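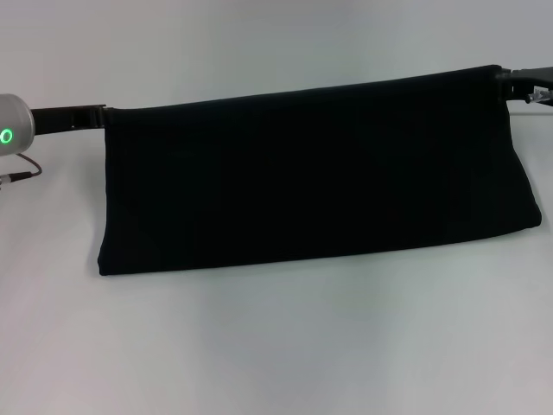

Groltunbridge will keep Deividas Uibo as head coach until the end of the season, the club confirmed last night in a statement that ran to two sentences and spelled his first name in two different ways.

The decision follows a run of eight league defeats, the latest of them a 6-1 home loss to Kulen in which the visitors' sixth goal went in off a Groltunbridge defenceman who was, at the time, on his way to the bench.

"The board has full confidence in Deividas and his staff," the statement read. "Divideas will lead the team through the remaining fixtures."

Supporters who have followed the club for any length of time will know what full confidence is worth. The last coach to receive it was gone in nine days, and the one before him heard about his in the car park. Uibo, who took the job in the summer on a two-year deal, said he had been told in person, indoors, and that he took this as a good sign.

"They gave me a coffee," he said after practice. "I have been sacked twice in my career and neither time was there coffee."

His case rests mostly on the treatment room. Groltunbridge have been without their first-choice goaltender since October, when Lukoševičius pulled a groin muscle making a save in the warm-up. The shot was going wide. His understudy has since faced more shots than anyone else in the league and has stopped a respectable share of them, though the share he hasn't stopped has tended to arrive in clusters, usually in the opening ten minutes of the second period.

Two of the top three centres are also out. The third is playing with a broken finger and a visor he says he can't see through, and has been the club's best player by some distance.

None of this quite explains the power play. Groltunbridge have not scored with a man advantage in 20 attempts and have conceded twice in that time, which leaves them two goals worse off for having had an extra skater. Asked whether he had thought of declining the penalties, Uibo said he had looked into it and the rules don't allow it.

He has instead changed the personnel. The first unit will now be run from the blue line by the 19-year-old defenceman called up from Perkidness, the club's feeder side, who has nine assists in the lower division and was by his own account asleep when the phone rang. He missed the first call and the second, and was eventually reached through his mother.

The crowd has been patient, or at any rate smaller. The gate for the Kulen game was given as 2798, a figure that includes season-ticket holders whether they turn up or not. Plenty didn't. Those who did stayed until the fifth goal, when the east stand emptied at a speed the home forwards might study with profit.

A petition asking for Uibo's removal had gathered 596 signatures by yesterday afternoon. A rival petition, asking for the return of the old pie stall behind the penalty boxes, was comfortably ahead of it. The club has promised to look at the pies.

On the ice the sums are still just about kind. Groltunbridge are second from bottom, four points short of the last play-off place, with two games in hand on the side directly above them. Win both and they are level. They last won two in a row in the spring, and one of those was a friendly.

Next up is a trip to Kulen, who will have last change, a rested goaltender and fresh memories. Uibo expects to have one of his injured centres back on the fourth line for limited minutes. Lukoševičius has resumed skating but will not travel, and has been excused from warm-ups until further notice.

The coach said he had not asked the board what would happen if the run reached nine.

"I didn't want to spoil the coffee," he said.

Face-off at Kulen is at 7.15pm. The supporters' coach leaves the rink at three and still has seats, the club said, on both decks.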